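RENDUVBRIDGE, 30 Aug 2018 -- Tremthorpe, a supplier of warehouse and stockroom services, today announced a revised returns handling service for small and mid-sized retailers. The service, named Fostow, replaces the company's earlier returns plan and is open to new accounts as of this announcement.

Under Fostow, returned goods are received, checked against the original order and assigned to one of three streams: resale, repair or recycling. Cartons in usable condition are kept and put back into outbound stock. Retailers receive a daily file listing each item, its grade and the stream to which it was assigned.

The standard term for grading is two working days from receipt. Oversized goods, and goods that arrive without an order number, are graded within eight working days. Storage is free of charge for the first 14 days, after which the normal shelf rate applies.
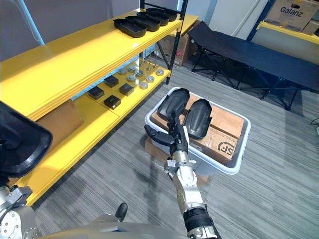 Fostow was tested over a 22-week period with Paquette, a seller of kitchen and table goods. During the test, Paquette moved all returns from its 40 stores to the Renduvbridge site and closed its own sorting room.

"Our stores were grading the same item in different ways," said Lucie Desjardins, head of supply at Paquette. "We now work from one set of grades, and the stock figures agree with what is on the shelf."

The grading rules are set out in a written guide supplied to each account. Retailers may change the rules for their own goods, including the point at which a marked or scratched item is no longer offered for resale. Changes take effect on the first working day of the following month.

"Most of the work went into the item file," said Liliana Orlandini, operations manager at Tremthorpe. "The fields are fixed, so a retailer can load it into an existing stock system without retyping."

Current customers will remain on their present terms until renewal. Those who wish to move earlier may do so at no cost -- a written request to the account desk is required. Food, medicines and goods containing liquid fuel are excluded from the service.

Rate sheets and the grading guide are available from the Tremthorpe account desk in Renduvbridge.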